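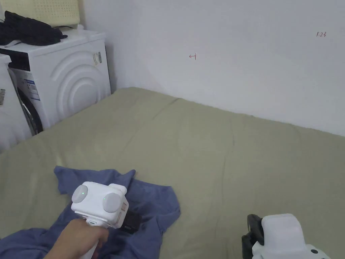
A handheld gripper with its jaws in a blue garment. The indicator lights are green.

Manole drift
Last edited Feb 6, 2023, by Fernanda Vilela

Manole drift is a fault in handheld grippers used to teach robots by demonstration, in which the recorded opening of the jaws slowly parts company with the real one. It is best known from the Elley laundry project, where it spoiled over 1,000 recordings of people folding clothes and produced a robot that was very good at folding air. The name comes from the Manole test flat, where the fault was first traced. The flat's owners are said to have preferred "Elley drift".

Cause

In the affected grippers the jaws were driven by a trigger in the handle, and their position was read from a small magnet glued to the trigger shaft. The glue was suited to most conditions except being squeezed repeatedly by a person. With use, the magnet turned a little on its shaft. Each turn was too small to notice in a single session, and the software took the new position as correct, having no other opinion to consult.

The drift was nearly always in one direction, so that jaws firmly shut on a sleeve were logged as slightly open. Thick items such as towels hid the error. Thin shirts did not, and by the seventeenth or so session of a working week a full pinch could be recorded as a polite hover.

The status lights were no help. They reported that the gripper had power and was being tracked, both of which were true, and stayed green throughout.

Discovery

The fault came to light in August, when a folding arm trained on the Elley recordings was set to work on a stack of shirts. It approached each collar with great confidence, stopped its fingers just short of closing, and lifted nothing. It then folded the nothing in half, smoothed it, and moved on. Luminița Ene, who was supervising, let it finish the stack.

Suspicion fell first on the arm, then on the shirts. Two weeks were spent on the lighting. Jaime Seixas eventually closed a gripper on a steel rule and compared the rule with the log — a check that took less time than the meeting at which it was proposed.

Of 1,596 recordings then examined, the earliest were sound. Sumier, which supplied the grippers, replaced the glued magnet with a keyed one and described the change in its notes as "minor improvements".

Safety

No injuries are recorded. A report by Tamara Voicu pointed out that the same error running the other way would have made the arm grip harder than intended, a matter of little concern to a shirt but of some interest to anyone handing it one. She recommended a force limit on the arm itself, independent of anything it had been taught. This was adopted after some discussion of cost.

Prevention

Usual practice is to close the jaws fully and open them fully at the start and end of every session, and to discard the session if the two sets of readings disagree. Gheorghița Lungu's version of the procedure adds a 40 mm test block, to be gripped once at midday. The blocks go missing often and are mostly found in the laundry.

See also: Flakesier jaw test; Sensor slip; Silent failure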